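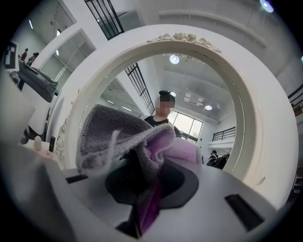
Elfriede Meinecke wrote to me after Monday's session that she'd take the stiff pads every time, soft ones being too slow to let go of cloth. I'm putting her note at the top of these notes because it's a good argument to have, and I only half agree!

So, week 3, comparing grippers on soft things. We had the Mellow pads (the soft ones) and the Urquijo pads (stiff, with a thin rubber skin) on the same hand-held tool, and the job was towels. A towel is a nasty object to grip. It folds over the pads, so a camera down by the gripper loses sight of the fingertips just when you'd like to see them. Terry cloth also has loops, and loops snag.

In our log the Mellow pads got 102 clean lifts before I stopped for coffee — the Urquijo pads got nearly as many but dropped the thin cloths more often. Elfriede is right about release, though. The soft pads hang on, and you have to open all the way and wait a beat.

One more thing to watch for is mirrors. A mirror behind the towel gives the camera a second room to look at, with people and lights in it, and a tracker can happily latch onto those. When you read through the Wellivwood clips, mark any stretch where the position jumps while the hand is moving slowly.

For next time, please read the Indley handout up to the part on pad wear, and bring 2 cloths of your own (different thickness, please). Clip 478 is the one we'll start with.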